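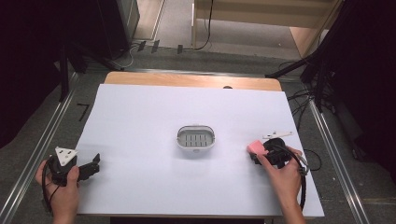

White soap dish, pink foam pad nearby.

So I finally quit liquid hand soap! My neighbor Jade Dhillon has been on at me about it since October, and what got me in the end was the recycling bin (so many pump bottles, and the pumps never go in the right bin anyway). I picked up a pack of 12 plain bars at Gilo, the little discount place behind the bus station, and I'm on my third one now.

First thing I learned - bars go to mush if they sit in water. I'd been leaving mine on the flat edge of the sink and it was sad by the end of the week. Get a dish with holes in it and tip the water out at night.

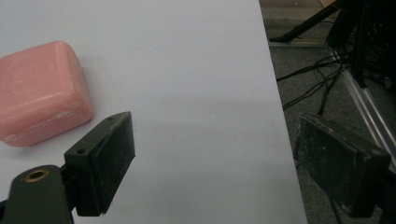
Second thing is storage. My grandmother kept hers unwrapped in the linen closet, and I've started doing the same, tucked between the towels. The whole hallway smells nice, and Jade swears that bars left out to dry for a month last longer. Mine seem to, though I've been using less per wash too, so who knows.

I did try one fancy bar from Erraji, with oats in it, and it scratched like a doormat. Lovely smell! Never again. It's in the garage now for after I've been messing with the bike.

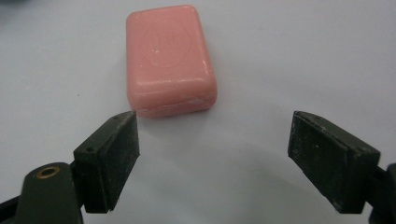
Embossed pink soap, still my favorite.

Next up is shampoo bars, which scare me a little. My hair is long and our water is very hard, so if you've got one that doesn't leave you feeling waxy, please tell me in the comments.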